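Brikstead library keeps its loans open by post during closure

26/03/2020

The town library in Brikstead closed its doors to the public this week, but readers can still receive books at home. The library has started a postal loan service for all its members, and the first parcels left the building on Tuesday morning.

The service is free. A member can choose up to four books, either by telephone or with the form on the library website. The staff look for the books on the shelves, pack them and send them by ordinary post. If a book is already on loan, the staff will call the reader and propose another title.

"We received 284 requests in the first two days, and we had prepared for much less," said Sidra Usmani, who is the head of the library. "I ask our readers to have a little patience with us. We are a small team and we work in two groups, so that not everybody is in the building at the same time."

Ms Usmani explained that the idea is older than the present situation. In November the library made a small trial with readers in Lillar, where the mobile library stops only once a month. Thirty households took part and they received their books in padded envelopes. Most of them asked afterwards if the trial could continue. The list of addresses and the instructions for packing were still in the office, and this made it possible to begin quickly.

The cost of postage is paid from the money which was reserved for the spring reading festival. The festival was planned for the end of April and is now cancelled. The writers who were invited have been informed, and tickets for the opening evening will be paid back in full. People who bought their ticket at the desk should keep it and telephone the library when the office hours are normal again.
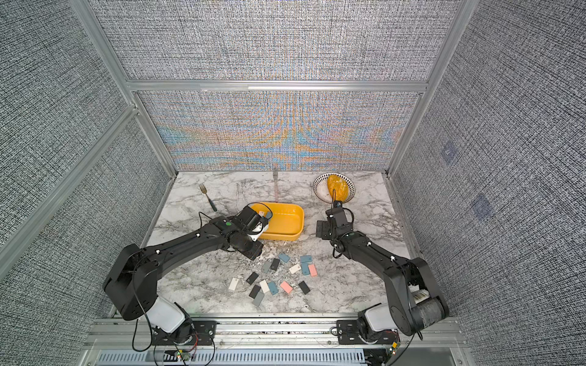

Novels are the most wanted books until now, above all crime stories and long family sagas. Parents ask very often for picture books and for books with school exercises. There is also a strong demand for large print. The library owns 422 large print titles, and more than half of these were out on loan already before the doors were closed. For this reason each reader can have only two large print books at the same time.

All loans which were open on the day of closing are extended automatically, and no fines will be asked. Readers are requested not to bring books back for the moment. The return box at the side entrance in Rowlands Street is locked, and books should not be left on the steps, where the rain can damage them. Two bags of children's books were already found there on Monday evening.

Books that were sent by post can also stay with the reader. They do not have to be returned before the library opens again, and a new date will be given at that time.

Members of the reading circle in Bralar will continue their meetings by telephone. Their next book is a collection of short stories, and the library has put copies aside for everyone who is on the list. Those who did not receive their copy before the weekend should call the desk.

Persons who are not yet a member can register by telephone. They need to give their name, their address and their date of birth. The membership card will be sent together with the first books, and the number on it also gives access to the digital newspapers and to the audio books.

Requests are taken from Monday to Friday between ten in the morning and three in the afternoon. Requests made on the website can be sent at any hour, but they are read only on working days. At present a parcel needs three or four days to arrive in the town, and one day more in the villages.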